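Robotics club notebook, Candthorpe sim bench
27 November 2021

Right, writing this up while it's fresh, and while the kettle is on, as I've been told off (fairly) for leaving the last few entries as a heap of half sentences. Today was all about the wrist view in the simulator. The Jorley challenge wants us to hand in a run done from the gripper's own camera only, no overhead view allowed, and up to now we've been cheating terribly by looking at the big side window the whole time.

First job was getting the room to load at all. After last week's update the Nodura build kept opening with every surface plain white, which was my fault: I'd moved the textures folder and not told the config. Put it back, restarted, and there were the tiles again in all their brown and mustard glory. I'm really quite fond of that floor. It's busy, but busy is good when you're trying to work out which way the wrist is turned, and the brick pattern gives you lines to steer by.

Then I drove the arm by hand for a bit with the keys, just the wrist window open and nothing else on screen. It's so much harder than I expected! You lose all feeling for what's up. I got myself properly muddled twice and had to go back to the home pose. The thing that saved me was picking landmarks. The basketball in the top left is the best one by miles, bright orange against that dark grey, and the edge where the dark surface meets the pale one is good for judging tilt. 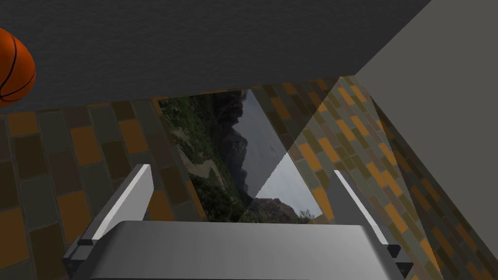 Wrist view, fingers open, nothing held. Ball top left, mountain picture between the fingers.

Notes on that one for whoever takes the next turn. The landscape comes up at a steep angle, so don't try to level the wrist by the mountains, you'll only make yourself seasick. Use the grout lines. Also have a look at the straight diagonal line running across the landscape, where the right-hand side of the sky goes a bit flatter and lighter. I spent far too long thinking it was part of the picture. My best guess is a see-through plane in the scene file, or else something odd in how the lighting is done. I've put it on the list and haven't touched it. If anyone wants a small, fiddly job, it's yours.

After that I did the open and close test. Thirteen cycles from the script, fingers fully open to fully shut and back, logging the gap each time. Twelve came back clean. The odd one out was cycle four, where the log shows the close command going in and then the gap reading stuck at the old value until the next cycle. I ran the whole lot again to see if it would do the same thing and of course it behaved perfectly. I don't like that at all. A fault that goes away when you look at it is still a fault, so I've saved the first log next to the second one and we can compare them on a day when I've more patience.

The time step might be worth a poke. We've been running with a 15 ms delay between sending a command and reading back, and I picked that number back in April for the old gripper model, with no more science than it seemed to work. The new fingers may want longer. Try doubling it first, I'd say, and only then start fiddling with anything cleverer.

Had a go at the tile matching idea from the Cárdenas handout too (the photocopied one with the tea stain, it's in the blue folder). The plan is to find the corners where grout lines meet and follow them from one wrist image to the next, so the program can tell how far the wrist has moved. On the first try it picked out 680 corners, which sounds lovely until you plot them and find loads of them sitting in the bushes in the landscape. All those leaves! It thinks every twig is a corner. So we need a mask over the picture, or a rule that throws out anything that isn't on a nice straight line. I've started on the mask as it's the easier of the two.

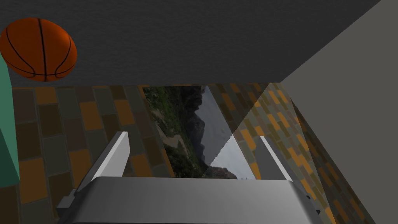

Another wrist view for the mask work, with the green sliver at the left edge under the ball.

I like this one for testing because the strips of tile on the right, between the picture and the pale wall, are so squashed up. If the corner finder can cope there it'll cope anywhere. It also has the diagonal line in it, with the tiles a touch dimmer inside that triangle, so please check the matcher doesn't take the line for grout. Mine did, with great confidence.

The green thing could make another landmark, but there's so little of it showing that I'd not rely on it. Stick with the ball for now.

To do:
Finish the mask for the landscape and rerun the corner count.
Try the longer delay and repeat the open and close test.
Find out what makes the diagonal line.
Read the Jorley rules again on whether we can use a fixed home pose at the start (I think yes, but I thought that about the overhead camera too).
Put a note in the config about the textures folder, in capitals.

Logs are on the shared drive under wrist tests, both runs. Left the bench machine on so the backup can finish, please don't switch it off at the wall.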